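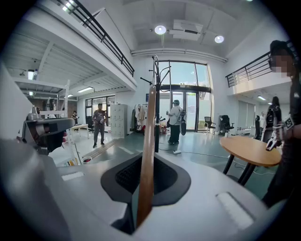

Print this page
E-mail this page

4. Setting up your celebrity news alerts

Droltine can tell you when a famous person has been arrested, cleared, re-arrested or seen buying milk. How much of this you want is up to you. The factory setting is all of it.

4.1 Choosing who to follow

1. Open Droltine and go to Alerts, then People.
2. Type a name and press Add. Stage names work. Nicknames used only by the person's mother do not.
3. Repeat until you have the people you want. The free plan allows 10 names, the paid plan 200.
4. Press Save. Leaving the page without pressing Save loses the list, and there is no undo.

Note: Two people with the same name will share an alert until you pick one under Which One? Skip this and you may spend an afternoon believing that a soap actor has been made a bishop.

4.2 Court cases

1. Under Topics, switch on Court and Police.
2. Choose a level. "Outcomes only" sends verdicts, dropped charges and settlements. "Everything" adds hearings, adjournments, statements by lawyers and replies to those statements by other lawyers.
3. Set the waiting time. We suggest 60 minutes, by which point most early reports have been corrected at least once.
4. Tick "Show corrections" if you want to hear about those too.

Caution: An alert that someone has been charged does not mean they did it. The Share button asks you to confirm before passing on a court story. It can't be switched off - people have asked.

4.3 Quiet hours

1. Go to Alerts, then Quiet Hours.
2. Set a start and finish time. Stories that arrive in between are held and sent as one digest.
3. If you use the Erside feed as well, set its quiet hours separately. It ignores ours.

Note: Award nights override quiet hours unless you untick "Wake me for speeches". Check this before February.

4.4 If nothing arrives

Check that the list was saved (see 4.1, step 4). Then sign out, wait about 21 seconds and sign in again. If there are still no alerts, your chosen people may simply be behaving themselves. Add another name and see section 5, Gossip Filters.

Print this page
E-mail this page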